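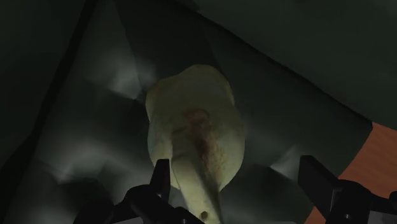

Datasets > Language > Word lists

Kudeck: names for household things in small ads

Posted 29/09/2023 by the Kudeck maintainers

Kudeck is a collection of 559 small ads from the Jollance, the free weekly that used to land on every doorstep in Flerkden. Each ad has been typed out, and every noun for a thing in the house has been marked by hand. If you like words for furniture, you're in for a treat! People selling a couch in five lines or less come up with wonderful language, and a lot of it has never made it into a dictionary.

What's in the download

ads.csv – one row per ad, with the text as printed, misspellings and all
terms.csv – one row per marked noun, with the ad it came from and the group it belongs to
groups.txt – the list of groups, with a short note on each
notes.txt – odds and ends we wanted to keep, including a long argument about "davenport"

The files are UTF-8 with Unix line endings. Fields are separated by commas, and any field with a comma inside it is in double quotes. Ads that ran over several lines in print have been joined into one, with a vertical bar where each line ended. Please keep the bars if you can – they say a lot about how people squeezed their words into the column.

Where the ads come from

The paper's back issues are kept in bound volumes at the Vondráček reading room, and we worked from those. We took the whole household page from each issue we could get a clean look at. Pages with water damage were skipped. Ads for cars, pets, and apartments are left out, though a few mixed ads ("bed, dresser, and rabbit hutch, will split") were far too good to lose and have been kept whole.

Names, street addresses, and phone numbers were replaced with tags before anything was saved. Prices are left as they were.

How the nouns were marked

Two people marked every ad separately, then sat down together over the ones where they disagreed. Most of the trouble was with seats. Is a "two-man chair" a loveseat? Does "settee" mean the same thing to the person who writes "settee or sofa" as it does to the one who writes "settee and sofa"? We ended up with a rule that the seller's own word always goes in the term column exactly as printed, and our opinion goes in the group column, where you're free to ignore it. 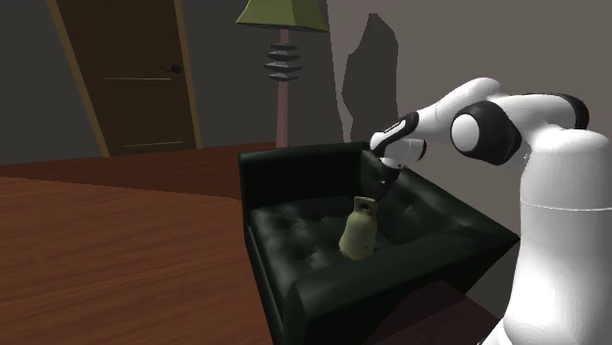 Black leather armchair-style sofa, group "seats, padded".

Words for materials were left out of the term unless they're part of the name. So "leather sofa" gives you "sofa", but "wicker" alone, as in "wicker, good shape, must go", counts as a noun and gets its own row. We went back and forth on that one for most of May and we're still happy to hear from anyone who would have done it differently.

Things we love in it

The word "hassock" hangs on much longer than we expected, right up to the last volume. "Chifforobe" turns up with such a range of spellings that we gave it a page in the notes. And there's a whole little family of words for the table next to the bed – nightstand, bedstand, night table, lamp table, and our favorite, "reach table" – that we'd love somebody to look into properly.

Known problems

- Ads that ran again in later issues appear only once, under the first issue. Don't use the file to work out how long things took to sell.
- The print is faint in places. Letters we weren't sure of are in square brackets.
- "Suite" is marked as a single noun even when the pieces are listed after it. This will throw off any tally of seats.
- The kitchen group is thin, and the garden group is thinner.

Getting started

Open terms.csv in any spreadsheet and sort by group. The first 100 rows have been checked an extra time and make a nice sample for a class. If you want a held-out set, the last column marks 30 ads we kept aside while we were writing the marking rules.

Use and credit

Use it for anything you like, including teaching and paid work. Please name Kudeck and the Vondráček reading room when you do. Corrections are very welcome – send the row number and what you think it should say, and we'll put it in the next release.

We use cookies to remember your settings on this site. Accept | Manage choices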